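Thread time, and it's a long one, so get a coffee. We put the first arm on the packing line at Fiketside in May, and people keep asking me what it has been like for the folks who work there. I'm one of them -- I've been on the line for 12 years -- so I'll try to tell it properly.

First thing: we practice everything in simulation now. Before a job changes on the floor, somebody from our own shift sits down with the Vinel software and tries it there. Five of us have been trained so far, and I was the second, mostly out of nosiness!

I had pictured pages of code. Mostly you are thinking about where a thing sits, where it has to go, and what the arm might bump on the way. One small cube, one square on a table, and you can lose a whole afternoon to it (I have, happily).
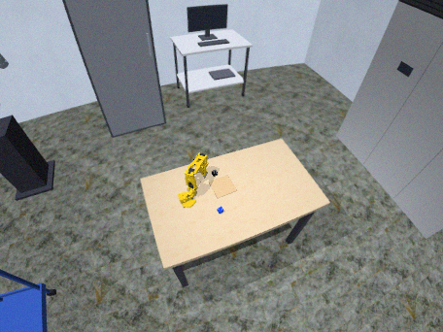

One reply to my last post, from a packer over at Sandberg, said that this is all very nice for the five who got the training, but what about everybody else on the shift? Their site brought in arms too, and the people who weren't picked felt they'd been told something without anyone saying it.

I've thought about that one a lot, because it's fair. We have 23 people on my shift and most of them haven't touched the software. Some don't want to, and I get it -- they liked the job as it was, they were good at it, and now the talk at break is all about cycles and grip settings.

What has helped a bit is that the practice screen is in the break room now, so anyone can wander over and have a go. And my wrists, after years of lifting 200 trays a shift, are very grateful, I won't pretend otherwise.

Fornix gets its first arm next, and a few of us are going over to help them set up. If you work there, come find me and bring your complaints along with your questions. I'll be the one talking too much.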